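Beverley Parsons on getting through the personal interview round 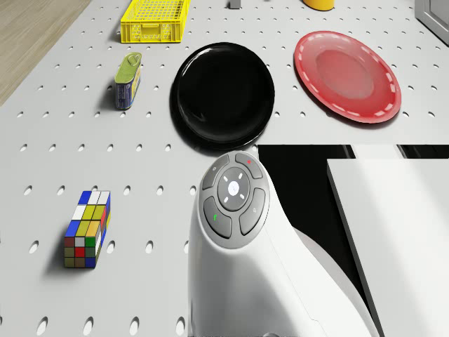 Most applicants spend months on the written test and a weekend on the interview, according to Beverley Parsons, who coaches business school candidates at Sullholm. She would like them to start sooner.

"People get the shortlist email and panic," she said. "They have 48 hours to confirm a slot and they haven't said one sentence out loud about why they want the degree."

Her own course has 16 sessions. The first four are spent on the application form. Panels work from the form, she said, and a student who wrote "reading" under hobbies should expect to be asked about the last book.

"I had a student who put down chess. The panel asked him to explain an opening and he couldn't. They were nice about it. He didn't get in."

She has students write a 400 word account of their work or college years, then put it away and tell it from memory. Memorized answers are easy to spot. "The eyes go up to the ceiling. I stop them and ask something else, and they lose their place."

On low grades, her advice is to answer briefly and leave it there. A bad semester takes two sentences. Students who go on longer usually end up blaming a teacher.

Parsons worked in hiring at Raudsepp before she took up coaching, and still sits in on mock panels with Beryl Wainwright, a former admissions officer. Wainwright asks the harder questions, mostly on current affairs and basic economics.

"Beryl will ask what the inflation rate is and then just wait," Parsons said. "You can say you don't know. Say it once and move on."

The next group starts in April. Mock panels are held in the evening, after 6.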